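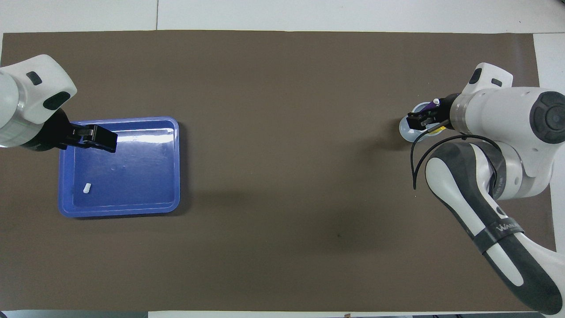 Budget thread for anyone pricing a two-arm bench cell this year. We have been running one on trial since spring and I have to put in the request for a second by the end of October. The arms are the part everyone asks about and the part I spent least time on. What took the time was everything sitting on the bench: the blue plastic tray under the left gripper, the brown mat, the small clear plastic cup or dish in the right gripper, and the strap on the right forearm. None of those had a line in the first budget. All of them have one now.

Start with the mat. We bought ours from general stores stock and assumed a mat was a mat. For the second cell I have asked for a matt surface, dark, one piece, large enough that both arms can reach the working area without going past it. Size it from the reach drawings. Do not size it from the table.

Trays. Ours are glossy. Under overhead lights a glossy tray throws a white glare, and a small pale part near the glare is harder for the vision software to find. You can fix this with lighting, with software or with a different tray. The tray is by far the cheapest of those. I have asked Zillum for a quote on a textured version in the same footprint.

They came back at a minimum order of 32. We need far fewer, but trays scratch, and scratched trays get swapped out, so I have put the full 32 in under consumables and left it at that.

Grippers. Both arms carry grippers, the left one a parallel type with flat fingers. Those are fine for blocks, boxes and anything with two parallel sides. Thin round plastic is more awkward, as the contact area is small and the wall flexes. Before you price a fancier gripper, price a set of shaped fingertips. The Rokden catalogue lists blank pairs you can machine yourself.

We have a quote for shaped tips at 705 for the set, fitted. The alternative was an adaptive gripper per arm, and the fitting kit alone cost more than that. I have gone with the tips. If they turn out to be wrong for the round parts I will say so in this thread.

Check finger travel on the data sheet before you order anything. The figure printed in large type is often total stroke, both fingers added together. The figure you need is the opening left once your own tips are on. We got this wrong on the first order and paid return carriage.

Cables. Every supplier drawing shows the arm with no cable on it. A real arm with a gripper has a cable coming off the wrist, and if it hangs in a loop it takes up space inside the working area. Budget for proper cable guides or for straps. Straps are cheap and you can move them. Guides are tidy but fix the routing, and on a cell that changes job every few weeks I would still choose straps.

Whichever you pick, leave enough slack for the last joint to turn through its full range. Then run the full range slowly, by hand if the arm allows it, before the first powered run. It takes a morning. Put the morning in the plan.

Bench. The existing table is a standard white-topped one. Its replacement in the new budget is a steel frame with a bolted top, from Ghasemi, at 3785 delivered. This is the line I expect to be challenged on. My case is as follows.

Two arms facing each other across one surface each push against that surface. If the top moves when one arm stops hard, the other arm's idea of where the tray is will be out. You then spend hours recalibrating, and those hours get charged to the project and never to the table. I have logged 80 hours of recalibration on the trial cell. At our internal rate the bench pays for itself well inside the first year.

Not all of those 80 hours are down to the table, to be fair. Part was a loose camera bracket, and part was me changing the tray position and forgetting to update the file. Even if you halve the figure the argument stands.

Spares. Minimum list as submitted: one gripper, two pairs of fingertips, one wrist cable per arm, a box of straps, fuses. Do not buy a spare arm. Ask the supplier for the loan terms in writing and check whether carriage is included both ways. Ours was one way only until we queried it.

Training. The Eltdale site bought the same arms and left this out, and ended up paying for it from the maintenance budget. Two people trained per cell is the minimum that survives a holiday. If the supplier offers a free day with the purchase, ask what it covers. Ours covered unpacking and the emergency stop.

Parts for testing. You need a stock of the things you plan to pick up, including bad ones. Bent, smudged, slightly the wrong size. Clear plastic goes in as its own category, since it is hard to see and easy to mark. Keep them in a labelled box and do not let anyone tidy it into general stock.

Order of purchase, for what it is worth: bench first, then mat and trays, then arms, then tips. Arms have the longest lead time, so the order goes in early, but ask for delivery after the bench is down and levelled. We had two crates in a corridor for most of a month.

Still open: lighting. I have two quotes that differ by a factor of three and neither supplier has asked me what colour the tray is. Will add to this thread when the revised ones come in.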